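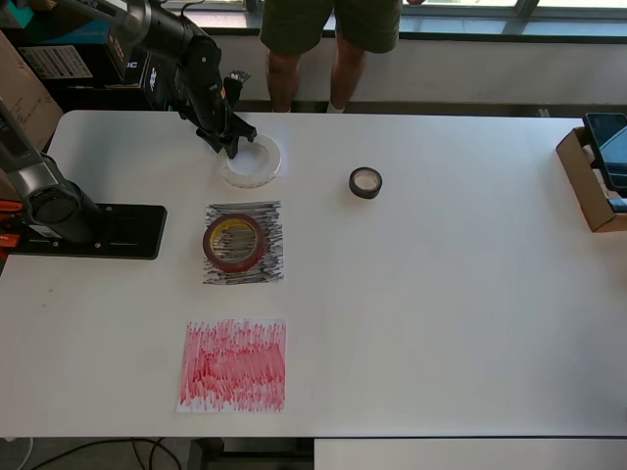

Collecting demos for a tape sorting task, two arms

Updated Apr 9, 2023

Quick notes on how we record at the Drullard bench. Assumes both arms are already calibrated and teleop works. If not go do the Valler setup page first, then come back.

What the task is

Rolls of tape go onto colored paper. Dark roll to black paper, red roll to red paper, clear roll stays out as the distractor. Simple on purpose. You want a policy that looks at color, and you find out fast if it's only memorizing positions.

What you need

Two follower arms plus the leaders
White table, wiped
Three rolls of tape, different widths if you have them
Plain paper and two fat markers, black and red
Clamps for the bases

Color the sheets by hand. Scribble is fine, streaks and gaps are fine. We tried printed squares in August and the policy fell apart on anything that wasn't the exact same ink. Make new sheets when the corners curl.

Before recording

Check the clamps. Then check them again after the first few episodes, they creep.
Lay rolls flat, hole up.
Start some episodes with a roll already on the wrong sheet. Red on black is the one it struggles with most, so record plenty of those.
Blinds — pick open or closed and write it down. Mixed is OK across sessions, bad inside one.

Recording

Start Esow, new session, set episode length to 20 seconds. Home both arms. Hit record, wait a beat, then move.

Grab the wide clear roll by the rim, not across the middle. Fingers don't open far enough and you'll just shove it around. Come down from above, slow for the last bit. The small black roll is easier but tips if you pinch one side.

One arm moves, the other stays parked off to the side. Swap arms halfway thru the session. Don't cross them.

If you miss a grasp, back up and retry in the same episode. Keep it. Recoveries are worth more than clean runs. If you drop a roll on the floor, or bump a sheet so it slides under a base plate, toss the episode.

Do 40 episodes per layout, then move everything. Sheets too, and rotate them a little. Break after every 5 or your hands get sloppy and it shows up in the data.

After

Scrub through every episode at 3x speed. Delete the ones where

the arm never leaves home
gripper reading is flat the whole time (cable came loose, reseat it)
timestamps jump

Label each one with start layout and which arm moved. Esow wont let you bulk edit labels later — do it now. Then push to the Palacios drive, one folder per layout, no spaces in the name.

Training settings are on the next page.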